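Brudura Parcel Desk Kit
Robot arm package for parcel pickup counters and small sorting rooms

Home / Equipment / Parcel handling / Parcel Desk Kit

If you run a pickup station, you already know how much of the day goes into the same small motion: pick up a bag, turn it over, find the label, put it under the scanner, set it aside, reach for the next one. We at Mosden have spent a long time around counters like that, and the Parcel Desk Kit is our answer for people who would like an arm to take over a good share of the reaching. It comes as a complete package, so you won't have to chase down a hand from one supplier and a camera from another (we did that ourselves for years, and we would not wish it on anyone).

The kit works beside the self-pickup scanner you already have. Most of these devices want the parcel laid in a certain area with the label barcode facing up, and that is the part of the job we worked on hardest. Boxes are easy enough. Soft mailers sag and fold, and the label ends up in a different place every time — so the hand has padded fingers that close gently, and the wrist camera gives the software a close look at whatever is being held. 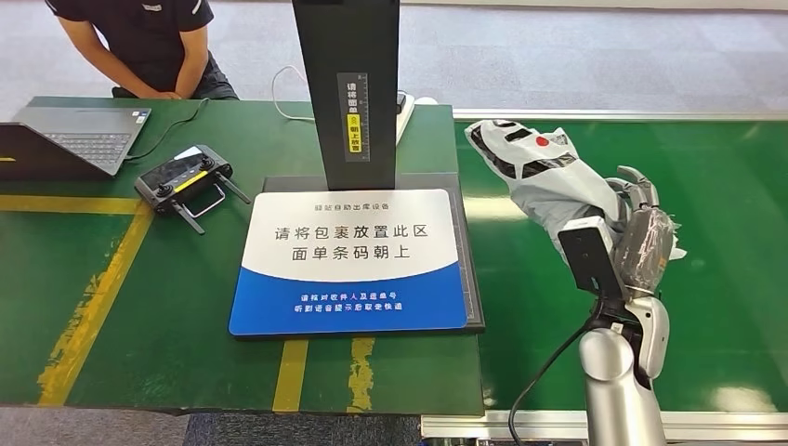

A white parcel bag in the robot hand, next to a self-pickup scanning device.

What comes in the kit

One Brudura arm with table bracket
One multi-finger hand
One wrist camera with cable
Control box and power supply
Parcel software, with one year of updates
A set of cable ties and clips, more than you will need
Printed setup guide

You supply a sturdy table, the scanner and a computer. Any fairly recent laptop will do for setup, and once the stations are taught you can close it and put it away if you like.

Setting up

Plan on a morning for the first one. Bolt the bracket down, connect the control box, and then teach the arm its stations: where parcels arrive, where the scanner wants them, and where they should go next. You do this by guiding the arm by hand and pressing a button at each spot, which most people find rather pleasant once they've got over the feeling that they are going to break something. Mark the table with floor tape if you expect to move things about. It makes finding your positions again so much quicker.

If you are replacing an older Huaranga arm, the bracket fits the same bolt pattern and you can leave the existing holes as they are. The control box is different, though, and the old one can't be reused.

Covers and care

Parcel rooms are dustier than people expect. Cardboard sheds, tape sheds, and fine grit finds its way into every joint that is left open. We recommend covering the arm wherever you can, and we are easygoing about how you do it. A fitted sleeve is neat and quick to take off for cleaning. Plain sheeting and a clear bag gathered at the end will do a decent job too, provided the joints can still swing through their full travel without catching.
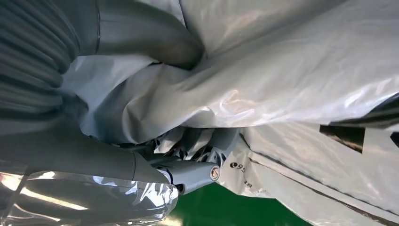 Protective sheeting and a clear plastic bag around the arm, with the joint and its round bolt cap left showing.

After fitting any cover, run the arm slowly through all of its stations and watch the folds. If material pulls tight at a joint, loosen it there and try again. Leave the hoses a little slack as well. Wipe the outer layer with a damp cloth every Monday, or whichever day is quiet for you, and change clear bags when they start to go cloudy or split.

Figures

Longest parcel side: 40 cm
Heaviest parcel: 4 kg
Time to switch between two saved table layouts: nearly 135 seconds, including the slow check run
Saved parcel records: 2000, after which the oldest are written over

Working near people

The arm slows down when someone is close and stops when it is touched, but please do read the safety chapter before you put it on a counter where customers lean over. Keep one trained person within reach of the stop button whenever you are teaching new stations. The chapter is short and we've tried to keep it readable.

Ordering and trying it out

The kit ships from our Drornley workshop, fully assembled apart from the hand, which travels in its own box. Orders placed before July include the fitted sleeve at no extra charge. If you'd like to see it handle your own parcels first, send us a carton of the awkward ones — the floppy, shiny, badly labeled ones especially — and we will run them and write back with what went well and what didn't. Return postage is on us.

Spare finger pads, sleeves and camera cables are listed under Parts.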